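# Hurside 5 Hand-Held Gripper Kit

Hurside 5 is a two-gripper kit for recording manipulation data by hand in homes, shops and offices. The operator holds one gripper in each hand and does the task. No robot arm is needed on site. The kit is built by Skuvico and sold either on its own or with the Tolentino recording software.

Most customers use it for household work: tidying, sorting, folding, loading and putting things away. It suits jobs where the objects are light, irregular and different every time.

## What is in the case

- Two hand-held grippers, left and right, each with its own wrist camera
- Four pairs of ribbed fingertip pads, blue-edged (two pairs fitted, two spare)
- Charging dock and cables
- Hex key and spare pivot screws
- Calibration card
- Printed setup guide

Each gripper weighs 516 grams with pads fitted. The case fits in an overhead bin.

## Jaws and pads

The jaws are black and close together on a pair of linkages that pivot under round silver caps. Both fingers move at the same rate, so an object ends up centered between the pads even when it was picked up a little off line. Squeeze force follows the trigger directly. There is no motor in the jaw, and the operator feels resistance through the trigger.

The ribs run across the face of the pad and are the part that wears first. Replace the pads when the ribs feel flat to a fingernail. They slide off without tools — push from the back edge, not the front.

Thin packaging is a common request from customers training on cleanup tasks. Wrappers crumple, spread out above the jaws and hide part of the work, and they rarely look the same twice. We suggest putting them in the task list early, along with flattened card, which has to be held by an edge or a fold.
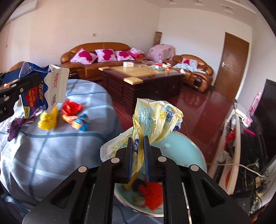
*Wrapper held over a basin with one Hurside gripper, opened cardboard package in the other. Living room cleanup task.*

## Recording

Each gripper records wrist video, jaw opening and hand position. The two sides share one clock. Press both triggers fully and hold to start an episode; do the same to end it. A short buzz confirms each.

A full charge gives 286 minutes of recording on our bench. Expect less in a cold room or with the wireless preview turned on. Files stay on the gripper until they are copied over the dock, and nothing is uploaded unless you set that up yourself.

Tolentino reads the files directly. It lines up the left and right video, lets you trim the start and end, and marks episodes where tracking was lost. Export is to common training formats. If you have your own pipeline, the file layout is in the guide and you can skip Tolentino altogether.

## Things to know before ordering

Position tracking uses the wrist video. It needs a fair amount of texture in view and works best in furnished rooms. Large glossy floors, mirrors and big dark screens can cause drift if they fill most of the picture. Bright window light is usually fine.

The kit isn't meant for heavy lifting, hot surfaces or liquids. Wipe the pads with a damp cloth. Do not rinse the grippers.

New operators need a short practice period. Most are comfortable within an hour, though picking a flat item off cloth takes longer to learn. Handle size is fixed and the trigger reach can be set to one of three positions.

## Price and support

The kit is $1,792, with a one-year warranty on everything except pads. Tolentino is licensed per computer and quoted separately. Adness handles repairs and spare parts for North America. Orders placed by noon Wednesday ship the same week.

Replacement pads are sold in packs of two pairs. Older Hurside pads do not fit this model.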